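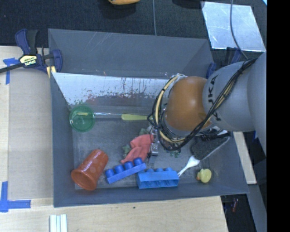 The rubber duck has been in the bin since spring, and the woman who runs grasp collection at Latura has stopped trying to defend it. "It's a good duck," she says. "Round, slippery, no obvious handle. I'd swap three forks for another one."

Latura rents half a unit on the Edalside estate, between a tile warehouse and a firm that does something with conservatories. Her job there is to produce attempts. An attempt is one reach into the bin by the arm, successful or otherwise, logged with whatever the sensors had to say about it. On the Wednesday I visited, the total stood at 1,993, and she was hoping to get past two thousand before lunch. She did not.

"People assume I'm teaching it to pick things up," she says. "Mostly I'm writing down how it fails to. If every go came off I'd have a very dull dataset and no idea what to do about cloth."

Cloth comes up a lot. So do forks, which lie flat and give the fingers little to get hold of, and toy bricks, which she describes as "fine, until one is leaning on something". A cup on its side is a different problem from a cup standing up, and the learning system, known in the building as Iyamu, treats the two as if they had never met.

The routine is 20 attempts, then a stir. The stirring is done by hand, and she takes it more seriously than I was ready for. Early on, her colleagues would tidy as they went, setting things down the right way up with decent gaps between them. "Very considerate. Completely useless. We had a week of objects laid out like a place setting." The collectors now tip everything in from a tub and are forbidden to improve it.

Every 100 attempts she sits down and checks the labels herself, with tea. The gripper will report a hold when it has closed on a fold of cloth and the floor of the bin together, and someone has to go back and say no. In the last batch she overturned 27. "That's more than a quarter of the machine's opinions," she says, with some satisfaction.

I ask whether simulation might spare her the tub and the tea. Arkby, the client paying for this round, asked the same thing in their first meeting. She has used simulated bins and likes them well enough - they are clean, and they run overnight. "But the sponge in there behaves like a brick with a nice texture on it. Then you come in here and the real one squashes, and Iyamu is astonished."

What would she change, given the money? A second bin, she says, and somebody else to do the stirring on Fridays. Then she thinks for a bit and asks for more ducks.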